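Blog > Money and Home > Rates

December 8, 2022
Posted by the author

Another rate rise, another evening with the calculator

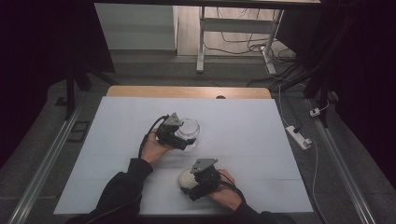 So the bank's email arrived before I'd even finished my first cuppa, telling me in very cheerful language that our repayments were going up again. I think they must have a person whose whole job is to write those emails, and I picture them with a lovely view and no mortgage at all.

I've been trying to understand what the central bank is up to instead of just grumbling about it (though I've done plenty of grumbling, ask anyone at work). The part that took me longest was the lag. The cash rate moves, then the bank takes its time passing it on, then the new direct debit turns up weeks later, and by then there's been another meeting! When people say the rises haven't slowed spending yet, I do wonder how much of it has reached the kitchen table. Ours is still catching up with the spring.

For the record, our repayment is now $769 a fortnight. Back in June we were paying nearly $100 less, and I remember thinking even that was a bit steep. We're on a variable rate with Cekis, a smallish lender we picked years ago for the offset account and the fact that a human being answers the phone. A few friends in Jotcombe fixed theirs when money was cheap and are feeling very pleased with themselves, but their terms run out over the next year or so and I don't envy them that letter.

I did ring around. Bredov offered a slightly better rate, but there was a $400 application fee, plus the discharge costs at our end, and by the time I'd pencilled it all out on the back of a school newsletter the saving didn't look like much until year 2. I then rang Cekis back, mentioned Bredov in a casual sort of voice, and they knocked a little off on the spot. Do try it, if you haven't. I was so nervous I'd written myself a script, and the whole call was over before I got to the second line.

The other thing on my mind is savings. Our everyday saver has barely moved all year, while the loan has gone up like clockwork, so whatever we can spare is going straight into the offset. The Christmas money is in there too, for the moment, earning its keep until I have to take it out again for a ham.

Next time I want to have a go at the Upadhyay budgeting spreadsheet a couple of you recommended in the comments. I've downloaded it and opened it, and so far I've changed the colours.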